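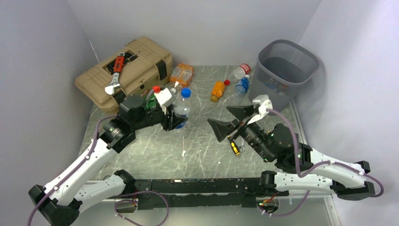
By Benedicta Ankrah | Workshop News | Friday, May 11, 2018

Two-arm cell at Cordier gets its cables and fingers looked over

I spent most of a morning at Cordier this week watching the two-arm bottle cell get its checkup, and I had a much better time than anyone should have with a pile of cable ties. If you've been by the shop you know the one: two white-and-black arms on a long black rail, pale walls, a gray stone-look tabletop that has picked up its share of scuffs. Everybody calls it the Hurkard, after the controller, and I've given up trying to get people to call it anything else.

The cell had been running for 184 hours since the last proper service, and Dinesh Matubbar had a list. First item, the purple cables. They loop along the outside of each arm, and the loop has to be generous enough to let the wrist turn all the way over but not so big that it catches on anything. Dinesh runs each arm through its full reach at a crawl with one hand on the stop button and just stares at the cable the whole way. The left one passed. The right one was pulling a little at the far end of its travel, so he slid the clamp down the link, let out a bit more slack and ran it again. And again. (I asked if the third time was necessary and got a look.)

Then there's the wiring under the rail. You can see it hanging down along the front, a short purple loop near the middle and a little cluster of red, orange and black under the right end. It works fine, but it bugs people, me included, and the plan is to get it into a proper tray in July. Until then it gets tugged, connector by connector, every service. Two were a touch loose. They got pushed home and marked with paint pen so we'll know if they creep.

After that came the part I'd come for - the grip test! The cell practices on ordinary drink bottles, some standing, some lying down, in different sizes, and it's the caps that tell you the most. A big round bottle body is forgiving. A cap is small and ribbed, and if the fingers come in even a little crooked you'll find out fast. So the caps are where Dinesh looks for trouble when he resets the zero on a gripper. He closes the fingers all the way on nothing, tells the controller that's zero, opens them up, and then sends the arm to a bottle and checks the gap on both sides of the cap through the wrist camera before he lets it squeeze.

The fingers themselves take a beating. There are pale scratches and worn patches along the ridges, and while scratches don't matter much, a rounded-off edge does. The house rule is new fingers at 1000 grips. The counter on the right arm's old set said 1128 when they finally came off in the winter, and we all remember how that went (orange drink, keyboard, long afternoon). The present set is at 987, so it's going to be replaced before the next batch of runs. Spares come from Wunex and they're already on the shelf.
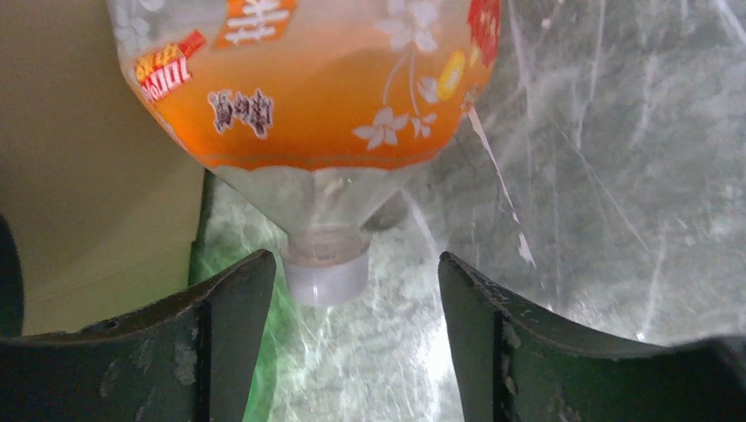
Pejman Tabrizi wrote in after my last item on the cell to say that counting grips is the wrong way to go about it, that a grip on a soft bottle and a grip on a hard cap don't wear a finger the same, and that he'd go by a feeler gauge at the tip and forget the counter. I passed that along. Dinesh says he'd be glad to do both, and he's going to measure the old set when it comes off and write the number on the bag. If the gauge and the counter disagree by a lot, the rule will change. Thanks, Pejman - keep them coming.

A few smaller bits. The mounting brackets on top of the grippers were checked for play and none was found. The camera lenses got a wipe with a dry cloth, no spray, please, whatever the bottle says. Lionel Joly has rewritten the service sheet so it fits on one side of paper, and the new one is taped up by the stop button. The old sheet still has the Drender torque values for the base bolts on it, which don't apply to this rail, so if you have a copy in a drawer somewhere, throw it out.

One more thing for anybody booked on the cell next week: do the slow lap first, both arms, before you load a program. It takes a few minutes. With the clamp on the right arm moved, any saved pose that goes out to the far end should be replayed at low speed once and saved again under a new name. Dinesh is in until four most days if something looks off.

Shop floor > Machines > Service notes
Search this site Go
News Machines Bookings Contact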